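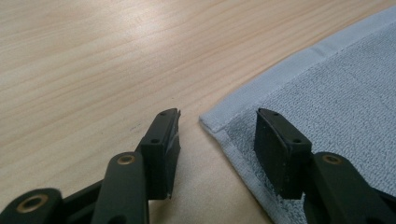
Figure 1. Blue-gray terry towel on the folding table, hem band toward the top.

Folding Terry Towels: A Project Report
Home Textiles Workshop, Oltesby

1. Why towels

When our group was asked to pick one household job and study it properly, most of us wanted something grander than a towel. We came around to it slowly, mostly because everyone in the group folds towels differently and everyone was quite sure their own way was the right one. One of us folds in thirds, two of us fold in half and half again, and one rolls, which started a very long conversation on a Wednesday that we will not repeat in full.

We decided to look only at the start of the job, meaning the time between laying the towel down and making the first crease. We called the project Stitico, after a nonsense word that had stuck to the group since May, and the name is on all our worksheets.

2. Materials and table

We used light blue terry towels, the ordinary looped kind with a smooth hem band, and a pale wooden table. The towels we weighed came to 445 grams each, and we kept to that one type the whole way through. We had hoped to compare them with the heavier Hermans towels from the dorm laundry — those were always in use when we asked, so that part will have to wait for another group.

3. Finding the corner

A terry towel does not want to show you its corners. The loops are soft and everything runs into everything else, and when the cloth is bunched up it is very easy to take hold of the middle of an edge and believe you have the end of it. What helped us most was the hem band. It is flatter and tighter than the rest, so you can

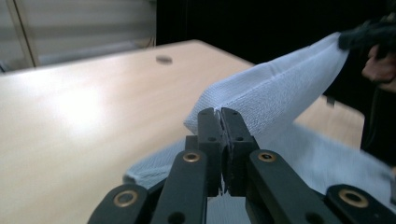 follow it along until it turns, and there is your corner. We wrote this down as the Junditz rule, after the street where we first tried it, and it saved us a good deal of fumbling. Lifting a single fold straight up also worked fairly well, as the weight of the cloth pulls some of the creases out on its own.

4. Two corners at once

Our second set of trials was about holding the towel in two places. We logged 200 folds altogether, and 153 of them began with two holding points. We liked this much better for getting the hem straight, though it does ask for a bit of patience — pull too early and the far side slides and rumples, and then you are back to smoothing.
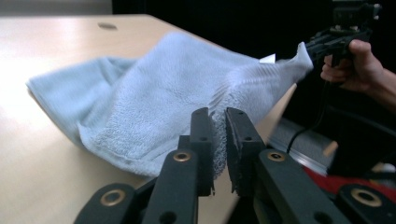
445 words | 3 min read

The remaining starts were made from a single point, apart from a few that we set down and began again because somebody was laughing. We kept those in the log under a separate heading.

5. What we would change

We would mark the table with a bit of tape so that every towel starts in the same spot, and we would write our notes straight after each fold. Our worksheet had 56 lines to a page, which looked very tidy and was far too small to write on. We would also like to try hand towels, where the hem takes up so much more of the cloth. The blank worksheets are in the green folder in the workshop cabinet for whoever takes this up next.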